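Desk organizer

A desk organizer is a container or set of compartments used to keep small items in order on a desk, counter or workbench. Common forms include the pen cup, the letter tray, the drawer insert and the compartment tray, also called a sorting tray. Organizers are made from wood, wire mesh, molded plastic, leather and cardboard.

Compartment trays

A compartment tray is divided by thin walls into cells, usually rectangular and arranged in rows. Cells of equal size are suited to parts of one kind, such as screws, clips, beads or batteries. Trays for mixed use have one or two long cells for pens and rulers. Some have a raised back, which keeps items from sliding off behind the tray and lets labels be placed where they can be read from a chair.

In cardboard trays the dividers are normally slotted halfway through and crossed, so that no glue is needed. The walls can be pulled out to join two cells into one. A tray of this type is shipped flat and folded by the buyer. The Bimside pattern, sold through office suppliers in the Havden area, comes in packs of 10 and is folded from a single sheet with a separate divider set. Plastic trays cost more but can be washed.

Materials

Cardboard is light, cheap and easy to cut to size. It softens when wet and its corners wear with handling. Solid wood lasts longer and is heavy enough to stay in place. Wire mesh does not hold dust but lets small parts fall through. The Jonetti line of drawer inserts uses pressed felt, which is quiet and does not scratch.

Placement

On a shared desk the organizer is usually kept to one side, with the middle left for a laptop or papers. Cables are a frequent cause of clutter, and power adapters take up space that trays are not shaped to hold. Larger items such as handheld controllers and hard carrying cases are kept beside the tray. An early Nambiar office handbook advised that a tray should sit no more than 8 inches from the user's hand, a rule later dropped as desks became deeper.
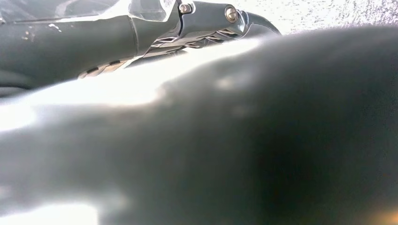
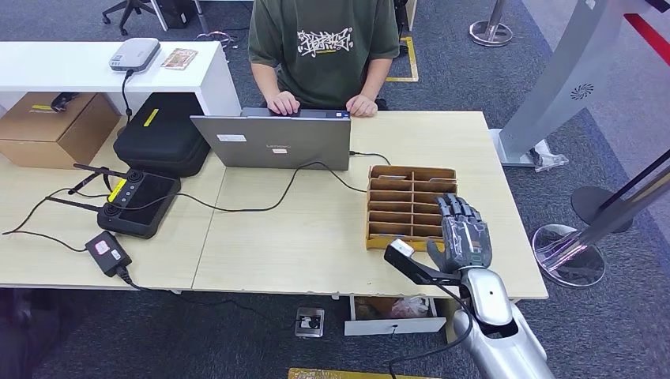
A cardboard compartment organizer on a desk, with a laptop, a controller and a black carrying case.

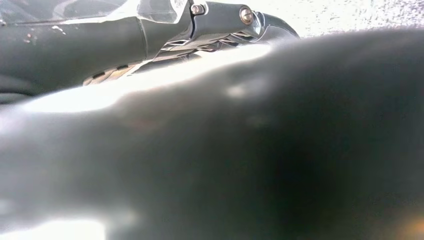
Care

Cardboard trays are cleaned with a dry brush or by turning them over and tapping the base. Damp cloths should be avoided. Dividers that have bent can be flattened under a book overnight. Worn trays can be recycled with other cardboard once any labels and tape have been removed.

See also: Drawer liner; Letter tray; Pigeonhole; Toolbox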